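Gakell or Dukeo servo controller for a small printed arm?

gretgate_bench wrote:
Printed arm, hobby servos, USB to the controller. Task is block into bowl, arm starting folded.

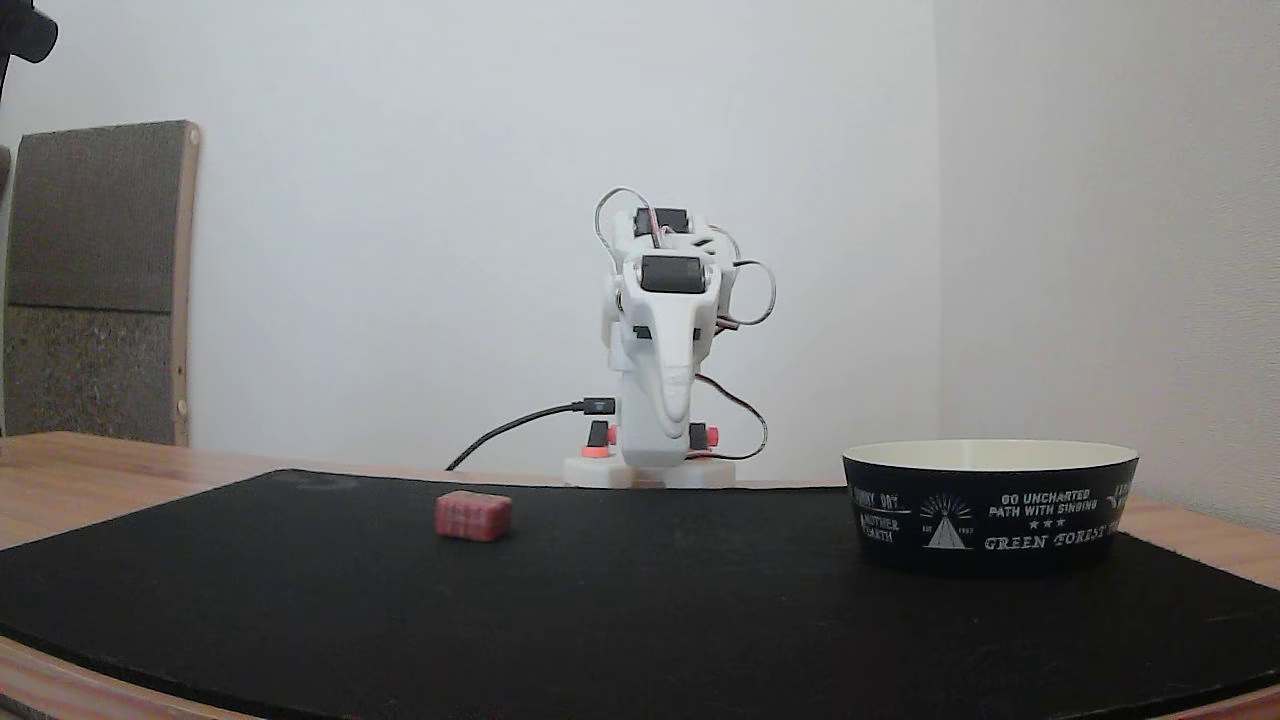 I ran the same 40 picks on each board. Gakell managed 31, Dukeo 35. Most Gakell misses were the wrist arriving late – the jaws closed short of the block.

Định Trình wrote:
Same servo supply both times? Mine sagged under load and I blamed the controller for a month.

gretgate_bench wrote:
Same supply, same cable. Loop time was 87 ms on the Gakell with default firmware. Haven't logged the Dukeo yet.

tang_m wrote:
Then you're comparing firmware. Raise the Gakell update rate and run it again. Also, 40 picks is too few to separate 31 from 35.

Định Trình wrote:
Disagree on the firmware. Most people will use the defaults, so test the defaults. Agree on the sample.

tang_m wrote:
Fine, but say so in the title. I did 1,062 picks on the Tăng gripper in February and the first 40 looked nothing like the total.

gretgate_bench wrote:
Title stays for now. Next run is 3,000 per board, defaults first, then matched rates. Will post the logs – CSV all right?

Định Trình wrote:
CSV is fine. Include supply voltage.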